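# Mesita Kavstead de dos cajones, usada en un club de robótica

Compramos la Kavstead en diciembre para el club, que este curso prepara la prueba doméstica de la liga escolar. El reglamento pide abrir un cajón, sacar o meter un objeto y volver a cerrarlo, y llevábamos meses ensayando con una caja de cartón que se deformaba a la segunda tarde. Escribo esto para otros clubes que estén buscando un mueble de prácticas. Si la quieres para el dormitorio, supongo que también te servirá algo de lo que cuento.

## Montaje

Lo montaron dos alumnos de primero en una tarde. Las instrucciones son solo dibujos y el paso de las guías está mal explicado: la izquierda y la derecha se parecen mucho y pusimos una al revés. Hubo que desmontar el cajón inferior entero. Los tornillos vienen en una sola bolsa, sin separar, y sobraron dos que no sabemos de dónde son.

El pomo es pequeño, redondo y metálico. Queda centrado y firme, y después de muchas sesiones no hemos tenido que apretarlo.

## Cómo se comporta con el brazo

Trabajamos con una pinza de dos dedos y el programa lo escriben los alumnos en Setine. Tenemos dos rutinas: una agarra el pomo y tira, la otra busca el borde del frente y arrastra desde ahí. La primera falla más. El pomo es estrecho para nuestros dedos y, si la pinza llega unos milímetros alta, resbala. Con el borde nos va mejor, aunque hay que entrar despacio para no desplazar el mueble.

Ese es el defecto principal de la Kavstead: pesa poco. En vacío, un tirón algo torcido la mueve sobre el suelo y el brazo pierde la referencia. Lo resolvimos con unas tiras de goma bajo la base. En el grupo de los sábados probaron a lastrarla por detrás y también funciona, pero luego cuesta guardarla.

Los cajones corren bien. El de abajo abre mucho y deja sitio para trabajar desde arriba, que es como lo hacemos casi siempre. Es poco profundo, así que una lata de refresco tumbada se alcanza sin que la muñeca roce los laterales. Con latas aplastadas la cosa cambia, porque cada una tiene una forma y el punto de agarre hay que calcularlo de nuevo.
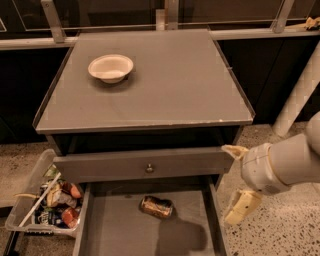 Renata Wysocka no comparte lo de las latas. Según ella, el club debería entrenar primero con piezas regulares y dejar los envases deformados para el final, porque con tanta variación los alumnos no saben si falla la visión o falla la pinza. Puede que tenga razón. De momento alternamos.

## Desgaste

El gris disimula las marcas de los dedos de goma, pero los cantos sufren. El borde delantero de la tapa tiene ya roces y pequeños desconchones cerca de la esquina derecha. Para nosotros es un asunto menor — en una casa molestaría bastante más.

La tapa lleva un reborde ligero en el frente y los lados. Viene bien para ejercicios de colocar un cuenco encima, aunque refleja la luz del techo y a la cámara le cuesta según la hora. Acabamos apagando una de las lámparas.

## Comparada con la Lis

Antes nos prestaron una Lis. Pesa más y no se mueve, pero sus cajones llevan freno y el brazo interpretaba la resistencia como un choque. Hicimos 16 intentos seguidos y lo dejamos. Con la Kavstead, de 80 aperturas registradas por los alumnos, la mayoría salió a la primera.

## Resumen

- A favor: cajones suaves, pomo firme, altura cómoda para un brazo de mesa bajado al suelo.
- En contra: poco peso, instrucciones flojas, cantos delicados, tapa con reflejos.

La volvería a comprar para el club. Las gomas se piden aparte.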